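Technology Forecasting and Diffusion
Unit 4: Adoption curves for home battery storage
Notes prepared by Serena Caruso, revised June

4.1 Scope

This unit covers how a new product spreads through a fixed group of buyers. The case is home battery storage in the town of Durnow. Bring the unit 3 worksheet, as the growth rate you estimated there is used again in 4.3.

4.2 Terms

Market potential (M): the number of households that could ever adopt. For Durnow, M = 928. Rental units without their own meter were removed before this count was made.

Cumulative adopters (N): households that have adopted up to the end of a given quarter.

Saturation: N divided by M.

Takeoff: the quarter in which new adoptions first exceed all earlier adoptions combined, with N at 28 or more. Other textbooks use other thresholds. Use this one in your answers.

4.3 The logistic model

New adoptions in a quarter are taken as r × N × (1 − N/M), where r is the growth rate. When N is small the last term is close to one and growth looks exponential. When N reaches half of M, here 464 households, new adoptions per quarter are at their highest. After that they fall.

Two limits should be kept in mind. The model treats M as constant, though a price cut or a change in the grid tariff can move it. It also assumes that every adopter has the same effect on the remaining households. Man-sik Jeon's reading for this unit drops the second assumption and splits the town by street.

4.4 Common errors

Fitting the curve before the midpoint. Early data fix r fairly well and M very badly. In the Adomaitis exercise, leaving out the last 2 quarters changed the fitted M by 40 percent.

Mixing orders and installations. The Zodau series counts orders and the Ruvance series counts completed installations. Do not add them together. Shift the order series by the installation delay first.

Reading a flat quarter as saturation. Check for supply limits.

4.5 Problems

1. With r = 0.5 and N = 28, compute new adoptions for the next quarter. Repeat for N = 464.
2. Redo problem 1 with M reduced by 40 percent. Which result changes more, and why?
3. State which of the two series you would use to date takeoff. Keep the answer under one page.

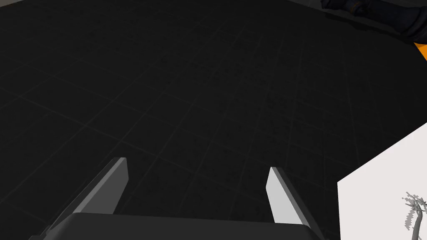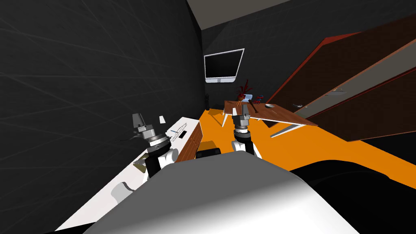
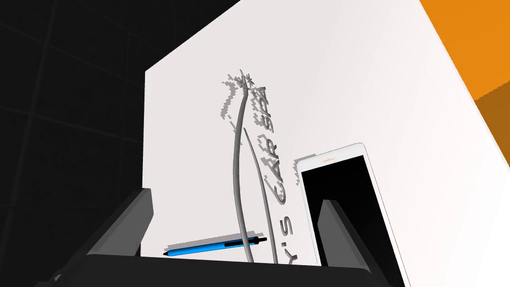 Fig. 4.1 (three parts). Computer-rendered views.

Solutions to problems 1 and 2 are handed out with unit 5. Problem 3 is collected at the start of class.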